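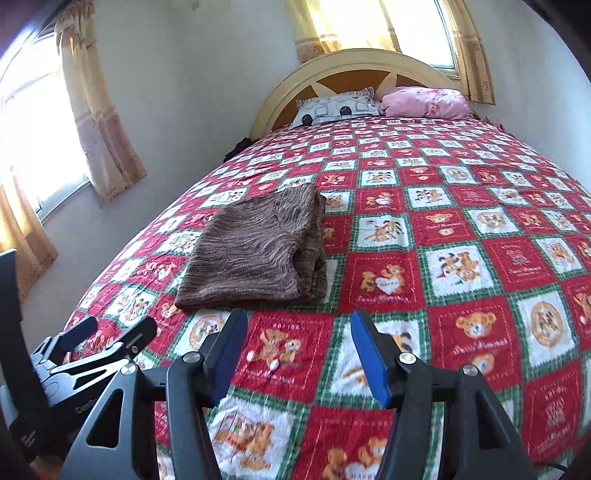
Home Interviews Policy Field Reports Archive Contact

7 December 2018
By Aidan Scanlon

Most public attention to the ivory trade goes to the seizure itself. Felista Minja works on what follows it. For the past several years she has managed inventory for the Wistov Program, which advises wildlife agencies on the storage of confiscated ivory, horn and skins. I spoke with her after she returned from Prerno, where a district store had just finished its first full count under the new rules.

The count took most of August and covered 950 tusks and pieces. "The old ledger was kept by case number," Minja said. "That works until a case is closed and the file goes to another building. Then you have a tusk with a number on it and no way to say where it came from."

Under the revised system each piece is weighed, measured along the outer curve and marked near the base with a number that doesn't depend on the court file. The case number is kept as a separate field. Pieces too small to mark are sealed in bags by lot, and the seal number is entered in the register.

I asked whether weight was a reliable check. She said it was, within limits. "Ivory loses moisture in storage. A tusk that comes in fresh will weigh less a year later, and that isn't theft. What we look at is the pattern. If one piece drops and everything on the same rack holds steady, you pull that piece."
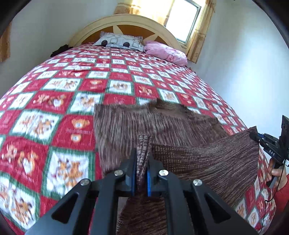
The limits themselves were a point of dispute. Minja's team first proposed one tolerance for all stores. Elibariki Mfinanga, who ran the trial in the Karel store, objected that his building was far drier than the one in Prerno and would produce false alarms for months. The tolerance is now set for each site after a baseline period, and humidity is logged at every weighing.

Audits are the other half of the work. Inspectors draw 10 percent of the register at random and ask the store to produce those pieces. They also pick items off the racks and trace them back to the paper. "You need both directions," she said. "The first finds what is missing. The second finds what was never written down — and in my experience that is the more common problem."

Genetic sampling has gone more slowly. Only around 200 pieces from the Prerno count have been sampled so far. Collecting the material is simple, but shipping it to a laboratory abroad requires export and import permits, and the evidence office has to sign off on any piece still tied to an open trial. Minja would like the sample taken on the day of intake, before a piece is shelved. "At that point the officer who made the seizure is still standing there. Six months later you are guessing at half the form."

On whether stockpiles should be destroyed, she declined to take a side. "Either way you need the inventory first. If you burn something you haven't counted, you can't tell the public what you burned."

A grant from the Kaczorowski Fund covers the next two stores. Bakari Masanja will lead the intake training, and Nafula Temba is rewriting the register software so that a corrected entry keeps the original reading beside it. The first of the two counts is due to begin once the new scales have been calibrated.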